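Community > Flomham Hall > Kitchen Group > Minutes

2 min read

Kitchen group catch-up, Wednesday, 7 pm

Seven of us made it, and Ademir Assunção chaired. I took notes between mouthfuls of slice, so sing out if I've got you wrong!

Cutlery drawer: still a shocker. After the Stenden lunch everything went back in one heap — chopsticks, serving spoons, the lot. We agreed to sort by type into the smoky grey bins and leave them side by side at the back of the white table.

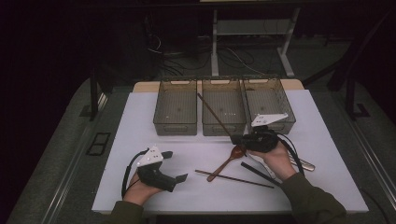 Ademir wants chopsticks kept apart from the metal stuff, and I'm with him (I've gone fishing for a pair too many times). Motion carried, 5 to 2.

Table: we're keeping the white top. A few people fancied the darker one from Cisneros, but you can spot a stray crumb on white and it wipes down in a jiffy. Please keep the front clear for sorting.

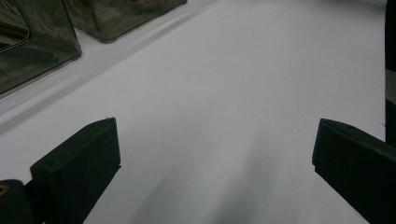

White tabletop, with two of the dark containers behind.

Bins: do we need more? Nusitz has them at $13 each, or $15 with a lid. Long chat about lids, mostly from me. We'll buy two without and see how we go.

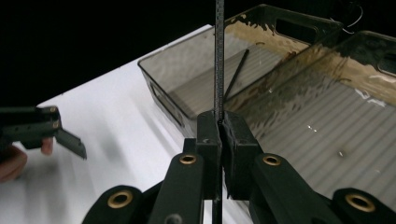
Two of the grey trays, one with a thin black stick in it.

Labels are my job. Next meeting's in April, same time, and Ademir's bringing the slice.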